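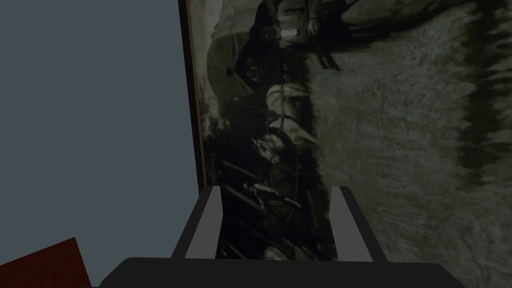 I'm looking for two people to help us decide what to buy. We're Leltdale, a small shop that moves, stores and rehangs framed pictures for other people, and we're planning our first robot arm. Right now the whole thing lives on my computer, in a simulation we call Pruria, and I've spent more evenings than I'd like to admit parking a virtual gripper near virtual art. You get two parallel fingers, wide open, and past them a big framed picture with a dark, narrow frame edge running down one side. That edge is what I think about all day. How wide do the fingers need to open? How much of the frame can they touch? What does the arm have to weigh, and what will it do to my floor? I need people who'll look at views like that with me and say "nope, you're about to spend money on the wrong thing."

So, this is a paid, part-time planning job, with two openings. It runs from September until the order goes in, which I'm hoping is before the winter holidays (I'm an optimist). You don't have to be an engineer. One of the openings is really for somebody who has never touched a robot!

Opening one: the frame person

You've handled framed pictures for a living. Museum, gallery, auction house, frame shop, moving company, I don't care which. You know what a frame does when you pick it up from the wrong spot, you've met a loose corner joint or ten, and you have opinions about glazing. I want those opinions early, while they're still cheap. Your main job would be to go through our list of 106 frames and tell me which ones a gripper could reasonably take by the edge, which ones need a tray or a cradle, and which ones a machine should never go near. I've made a first pass and I'm pretty sure it's bad. I sorted by size, and everybody I've shown it to makes the same face.

Opening two: the equipment person

You've bought automation gear before, or sat next to the person who did. You know that the arm is the number everyone quotes and that there's a long tail of stuff behind it: mounting, cables, a controller that needs its own cabinet, fingers, spare fingers, training, shipping, the electrician. I have a spreadsheet. It has gaps in it, and some of the gaps have question marks, and one cell just says "ask". You'd take that sheet over and turn it into something I can carry into a bank.

Some money talk, so you know what you're walking into

The first line I'm allowed to spend is $3,815, and it's for gripping only. Fingers, pads, fixtures, and whatever we need to try them out. The arm comes from a separate pot and that pot isn't signed yet. We'd probably go through Navaratnam, the dealer that already services our lift table, and they've been patient with me on the phone. I'm open to other dealers though, and if you know one who'll lend a demo unit, bring it up in your first email and I'll be very happy.

I'd like to sort these out with you:

Lease or buy. I lean toward buying the gripper and leasing the arm, mostly from nerves.
Off-the-shelf fingers or custom ones. The ones in the simulation are plain blocks, and I don't love blocks next to an old frame.
Where the arm goes. The packing room is bigger but the floor is uneven. The storage room has the good floor and a door I have to turn sideways for when I'm carrying anything.
What we pay every year to keep it running. I have nothing written down for this. Zero. Please don't tell the bank.
Insurance. Our broker wants a plan on paper before giving me a number, and I want a number before I write the plan. You see my problem.

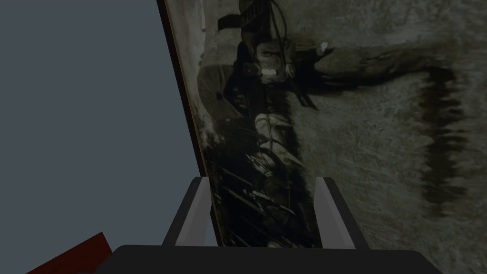 Most of the actual work is going to be looking at a case, arguing, and then changing a line in the budget. I'll bring up a case in Pruria, we'll talk through what the gripper would have to do, and you'll tell me what I've missed. Take a framed black-and-white photograph, a large one, with the fingers coming up close to the dark brown frame edge. From there you see a great deal of the print and only a thin strip of frame, and that bothers me in a useful way. Does a second camera go on the list? Do we need a force sensor, and is the cheap kind good enough? I also want to know what to do about the surface itself, because in the simulation nothing scratches and my confidence gets silly.

We'll do that for as many cases as we can stand, and I'll keep the coffee coming. Notes go in a shared doc. I type fast and spell badly, so if you're a tidy writer, I'll love you forever.

Hours and place

Our building is in Murneck, behind the old feed store, with parking out front. I'd want you here one morning a week, starting at 9, and then a few hours at home on your own schedule. If you're the equipment person, I could be talked into mostly remote, as long as you come by to see the floors and the door (you have to see the door). The frame person really does need to be here, since the frames are.

Pay is hourly, and I'll tell you the rate in my first reply, before you put any real time into this. Mileage is covered if you're driving in from outside town. It's contract work with a simple two-page agreement. There's no promise of a permanent job at the end, though if the arm gets bought somebody's going to have to look after it, and I'd much sooner ask a person who helped pick it.

What I'm hoping you bring

A willingness to say no to me. I get excited about equipment, I once came home with a vacuum lifter we still haven't used, and it stares at me from the corner every time I open the purchasing folder.

Comfort with a spreadsheet, at least enough that you won't be scared of mine. The frame person can skip this one, I'll do the typing.

Patience with software that's half finished. Pruria works, but it's homemade. The lighting is flat, the walls are all the same gray-blue, and sometimes it takes a couple of restarts before it'll load a picture. You won't have to run it yourself unless you want to. If you do want to, wonderful, I'll give you a login and get out of your way.

If you've read this far and you're thinking "I only know half of this," please write anyway. I know less than half and they let me place the order.

What you should know about us

We're small. Everybody here lifts things. The reason I want an arm at all is that our backs are getting older and the frames are getting bigger, and the moves we turn down are nearly always the heavy ones. I'm not planning on having fewer people afterward, and I've said so to the crew in plain words. They'll be dropping in on our mornings to look over your shoulder and they have their own list of demands for the machine. Some of them are quite reasonable. One of them is a horn.

There's also a fair chance the answer comes out as "don't buy it yet." I'm okay with that, and you'll get paid the same. If you work through the list and the floors and the yearly costs with me and we end up buying a better cart and a nicer set of straps, I'll call that a decent use of the fall.

How to apply

Send an email to the jobs address on our contact page and put "frames" or "equipment" in the subject line so I know which opening you mean. You can put both, if you're both. Tell me in a paragraph or two what you've done, and then tell me about one piece of equipment you were glad you bought or sorry you bought, and why. That second part is the one I'll read first. A résumé is nice but not required, and please don't write a cover letter, I never know what to do with them.

I answer everything myself, usually in the evening. I'll set up short phone calls with a handful of people, then have you over to walk the building. Wear shoes you can stand in, and if you want to bring a tape measure for that door, go right ahead.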